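Drehriefen auf Alu-Planflächen – Schnittgeschwindigkeit oder Platte?

spanfred
4. Februar 2023
Beim Plandrehen von Aluscheiben, Durchmesser 151 mm, bekomme ich außen Riefen, innen ist die Fläche sauber. Drehzahl konstant 2000, Vorschub 0,1. Platte ist eine beschichtete von Molteck. Jemand eine Idee?

kegelrad_50
Beschichtete Platten haben in Alu nichts verloren. Unbeschichtet, poliert, scharf. Dazu Spiritus oder Emulsion, sonst Aufbauschneide.

Pasell
Sehe ich anders. Die Beschichtung ist bei der Scheibengröße zweitrangig. Bei fester Drehzahl liegt außen ein Mehrfaches der Schnittgeschwindigkeit von innen an. Erst mal Spiel im Planschlitten prüfen, dann die Auskraglänge vom Halter.

kegelrad_50
Zweitrangig bei DIR vielleicht. Ich hatte 13 Scheiben Ausschuss, bis ich die Platte gewechselt habe.

spanfred
Schlitten ist nachgestellt, Halter kürzer gespannt. Besser, aber nicht weg.

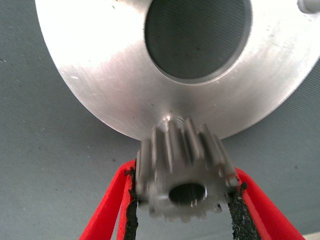 Pasell
Rautiefe würde ich messen, bevor weiter an den Parametern gedreht wird. Mit dem Fingernagel kommt man nicht weit, ein Vergleichsnormal reicht für den Anfang. Schwache konzentrische Spuren wie auf der Planfläche rechts von der Bohrung sind beim Drehen normal und stören nur bei Dichtflächen. Die Fase am Bohrungsrand erst nach dem Schlichten setzen.

spanfred
Dichtfläche ist es keine. Normal ist bestellt, unbeschichtete Platten auch.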